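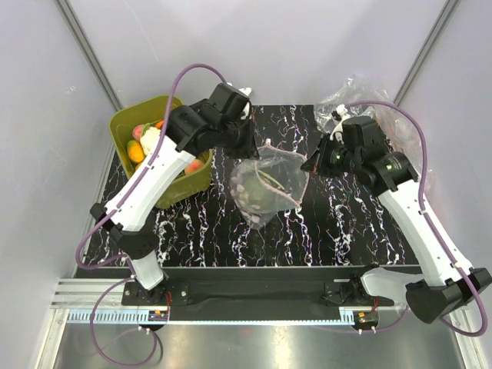 Stop Testing Grippers on Blocks

Most gripper comparisons I read are done on rigid things. Someone takes a cube, a can and maybe a tennis ball, picks each one up a few hundred times, and prints a table. The gripper with the highest number wins. Then a reader with a real job to do buys that gripper, puts it in front of a mesh bag of produce, and finds that the table told them very little.

I have spent most of this year on the mesh bag problem with two-arm stations, and I think the way we compare grippers for this kind of work needs to change. I am not selling one. The two designs I know best are a wedge finger we call the Fliken, after the small shop that cut the first set, and a softer pad finger from Siqueira. I have opinions on both, but they are not the main point.

The main point is that a soft, open container is a different kind of object from anything in the standard test sets. A mesh bag has no fixed shape. It has a hem, and the hem is the only part worth holding if you want the bag to open. When the bag is lying flat with something already in it, the hem can fold over on itself, slide under the load, or lie across the mesh so that one finger catches both layers. A gripper that closes perfectly on a block may close perfectly on both layers too, and the force reading will look fine. The bag is now shut, and the robot believes it is ready to put a mango in it.

In October we ran 312 trials at our Clunddale station, half with each finger. The task was simple to write down: take hold of the hem with one arm, find the opposite side with the other, open the bag, and place one item from the basket. We counted a trial as good only if the item ended up inside and neither arm had to let go and start over. By that rule, 155 of the trials were good. If we had scored them the usual way, by whether the fingers closed on something and held it, over 9 in ten would have passed. Same arms, same bags, same fingers. The only thing that changed was what we agreed to call success.

I don't think that gap is peculiar to our setup. I think it is sitting inside a lot of published numbers.

Shape matters more than force for this work. The wedge finger did better at getting under a hem that was lying flat on a hard, smooth surface. It has a narrow tip and can come in nearly level with the table. The pad finger did better once the hem was up, because it spread the load and did not snag the mesh on the way out. Snagging is a real cost. A pointed tip goes through mesh easily and comes out of it badly, and a bag hung on a fingertip will follow the arm all the way back to the basket. If your comparison ends at the moment of lift, you will never see it.

So which is better? For one arm doing everything, I would take the pad and accept more failed first touches. For two arms, I would put the wedge on the arm that starts and the pad on the arm that finishes. People resist this. They like a matched pair, partly for spares and partly because it looks tidy. But the two hands are doing different jobs, and I see no good reason to give them the same fingers.

Simone Conceição, who runs the controller side with me, disagrees. Her view is that a mixed pair doubles the tuning and that a good policy should learn to use whatever is bolted on. She has a point about tuning. It took us 2 extra days to get the closing speeds right for the mixed pair, and we had to redo part of it after a finger swap. Where I differ is on the word "should." I would like a controller that can make up for a bad tip. I have not had one yet, and I would sooner spend the days on hardware that makes the problem smaller.

Cameras come into this as well. Clear plastic and mesh are both hard to see, and they are hard in different ways. Clear film gives you glare and very little else. Mesh gives you plenty of texture, but it is the wrong texture, and the produce behind it shows through with its edges blurred. Our detector was quite happy to find a green item in the bag and quite poor at finding the hem around it. A fixed camera is fine for the basket and for the general layout. It is weak at the fingertips, where one wrist or the other is often in the way. If you are comparing grippers, say where your camera is. A bulky wrist can cost you more view than a good finger gains you in grip, and that ought to be charged to the gripper.

The same goes for cables. I have read whole papers in which the cables are never mentioned. On a pair of arms working close together, the loop over each wrist decides some of the poses you can reach. We lost a low approach angle on one side until we gave the cable more slack, and that low angle was exactly the one the wedge needed. On paper it would have looked like a weak result for the finger.

My request to anyone about to publish a comparison is fairly modest. Include at least one object that has no shape of its own. Leave it in whatever state it lands in, with something already inside, and don't smooth it out between runs. Score the whole task and also report the lift, so that readers can see the distance between them. Write down the surface, too. A slick tabletop lets a bag slide away from the finger, and a rubber mat holds it in place, and the two will rank the same grippers differently.

Bratesitz has offered us a set of their narrow fingers for the next round, and we will run them on the same bags with the same rule. I expect them to do well at the first touch. I have no idea how they will come back out of the mesh, and the data sheet doesn't say. It lists closing force, stroke and weight, and a payload figure measured on a steel cylinder.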